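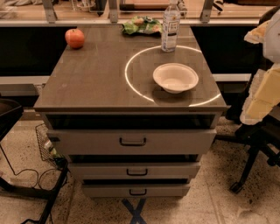

La cajonera gris, con un bol blanco y la botella de agua encima.

Preguntas frecuentes sobre comer (y llevarse la comida) en la oficina

Desde que empecé a escribir sobre tuppers me llegan siempre las mismas dudas, así que las he juntado aquí y las voy ampliando cuando tengo un rato. No soy nutricionista ni cocinera, soy una persona que lleva 11 años comiendo en el trabajo y que ha cometido casi todos los errores posibles, incluido el de las lentejas en la mochila. Si buscas calorías y macros, esta no es tu página. Si lo que quieres es comer algo rico un martes sin pasarte la vida fregando, ¡bienvenido!

¿Cuánto tiempo dedicas a cocinar para toda la semana?

Una tarde, normalmente la del domingo, y nunca más de 70 minutos. Pongo el horno con una bandeja grande de verduras, una olla de arroz o de garbanzos y, mientras tanto, preparo un par de salsas. Y ya está. Antes hacía cinco platos distintos y acababa odiando la cocina (y los domingos). Ahora cocino piezas sueltas y las combino por la mañana según lo que me apetezca, que el jueves nunca me apetece lo mismo que el lunes.

¿De verdad aguanta la comida hasta el viernes?

Toda no. Yo dejo en la nevera lo de los tres primeros días y congelo el resto en cuanto se ha enfriado un poco. El jueves y el viernes tiro de congelador, saco el tupper la noche anterior y lo paso a la nevera. El arroz lo trato con bastante respeto: lo enfrío rápido y me lo como pronto. Si algo huele raro, fuera, sin darle vueltas. Me ha costado tirar algún guiso estupendo, pero más me costaría una tarde mala en el baño del trabajo.

En mi oficina no hay microondas, ¿qué hago?

En la mía de Stesville tampoco había, y estuve allí casi dos inviernos. Lo mejor que compré fue un termo de boca ancha. Lo llenas de agua hirviendo mientras desayunas, la tiras, metes la comida bien caliente y cierras. Las sopas espesas, los guisos y la pasta corta van de maravilla. Lo que no funciona es nada rebozado ni nada que tuviera que llegar crujiente, ahí no hay milagro.

En verano es mucho más fácil: ensaladas de legumbre, tortilla, cuscús, gazpacho en un bote que cierre de verdad (pruébalo antes boca abajo sobre el fregadero, por favor).

¿Cómo evitas que la ensalada llegue mustia?

El aliño siempre aparte. Yo uso un botecito de mermelada de los pequeños. Y luego el orden: abajo lo que pesa y aguanta, como garbanzos, zanahoria o pepino, y arriba las hojas. Las hojas tienen que ir muy secas, que es donde falla casi todo el mundo, yo la primera. Una hoja de papel de cocina dentro del tupper hace muchísimo. El tomate lo llevo entero y lo corto allí.

¿Está feo comer en la mesa de trabajo?

Feo no sé, pero a mí me sentaba fatal. Comía sin enterarme, contestando correos con el tenedor en la otra mano, y a las cinco tenía un hambre horrible. Si no te queda otra, aparta el teclado y pon la comida en un plato o en un bol, no comas del tupper. Parece una tontería y cambia bastante la cosa. Aroha Pryor, que fue mi compañera de mesa en Broltimik, se ponía hasta servilleta de tela y al principio me reía de ella. Luego me compré las mías.

¿Qué hago con los olores?

Pescado recalentado en un sitio cerrado, no. Coliflor y brócoli, solo si hay ventana. Con el huevo duro hay división de opiniones y yo me lo como fuera, en un banco, tan contenta. Si compartes espacio, tapa la comida en el microondas y limpia después lo que salpique, aunque lo de antes no fuera tuyo.

¿Vidrio o plástico?

Vidrio para lo que se calienta y plástico para lo que va frío. El vidrio no coge color con el tomate ni se queda oliendo a curry, pero pesa, y si vas en bici lo notas en la espalda. Mi juego actual me costó 19 euros en el mercadillo y solo se me ha roto una tapa. Lo que recomiendo es comprarlos todos del mismo modelo. Buscar la tapa buena a las siete y media de la mañana es una forma muy triste de empezar el día.

¿Y para picar a media mañana?

Fruta que no haya que pelar y un puñado de frutos secos. Si tengo un día largo me llevo además un trozo de queso. Las galletas prefiero no tenerlas a mano, que me conozco: paquete abierto, paquete terminado.

¿Cuánto se ahorra llevando comida de casa?

Depende de dónde comas. El menú del día cerca de mi trabajo está a 17 euros y mis comidas me salen por mucho menos, incluso poniéndome generosa con el aceite. Aun así bajo al bar un día a la semana con los demás y no pienso dejarlo. La sobremesa también cuenta.

¿Hay algún plato que no falle nunca?

El guiso de alubias blancas con espinacas y limón. Me lo pasó un lector, Murray Kerslake, en un correo larguísimo, y lo he hecho tantas veces que ya no miro la receta. Cebolla muy pochada, ajo, pimentón, alubias de bote con un poco de su líquido, las espinacas al final y el limón cuando apagas el fuego. Al día siguiente está todavía mejor. Se congela bien, aunque las espinacas se oscurecen un poco.

¿Puedo mandarte mi receta?

¡Claro que sí! Me encanta recibirlas. Dime para cuántas personas es y si se puede congelar, que es lo que luego me preguntan todos. Tardo en contestar, pero las leo y pruebo las que puedo.

Última actualización: 25 de junio de 2022

Artículos relacionados
Termos de boca ancha: los que he probado y el que sigo usando
Alubias blancas con espinacas y limón
Cinco aliños que caben en un bote de mermelada
Qué congelo y qué no
Mi primera semana sin menú del día

Contacto | Aviso legal | © 2022 Cuaderno de tuppers | Volver arriba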